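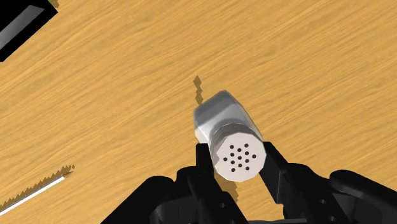

## Salt, soup and a closed kitchen: Sanne Vandenberghe on leaving Mertens

5/6/18

Caught her between deliveries, back door of the cafe in Sorelport. Flour on her sleeves. She talks fast, so do I, notes are a mess.

Vandenberghe cooked at Mertens for 27 years. It shut last August. "They told us on the morning shift. Finish the soup, then go home. So we finished the soup."

Was she angry? "For a week. Then I slept." She'd been offered work over in Sustton, a hotel kitchen, good money. Turned it down. "Two buses each way. I'm not doing that in winter."

Instead she took on Zellora, the old ice cream place by the ferry steps — about 31 seats, a leaking roof, one decent oven. Lunches only. Closed Mondays, and Tuesdays if she feels like it.

The menu is short. Leek tart, pea soup, whatever fish came in. I asked about seasoning becuase people round here do go on about it. "Most home cooks salt at the end and then wonder why it tastes of salt," she says. "Put some in with the onions. Taste. Put a bit more in. It's dull advice but there you are."

No salt on the tables at Mertens, famously. There is at hers. "That was the old boss's rule, never mine. My dad salted everything before he'd tried it. I'm not going to tell a man of eighty how to eat his lunch."

Staff? Two, plus her sister on Saturdays. She wants a third but can't pay properly yet and wont ask anyone to work for less.

Evenings, then? Long pause, first of the day. "Maybe next year. The roof first."

Then the fish van turned up and she was off down the steps.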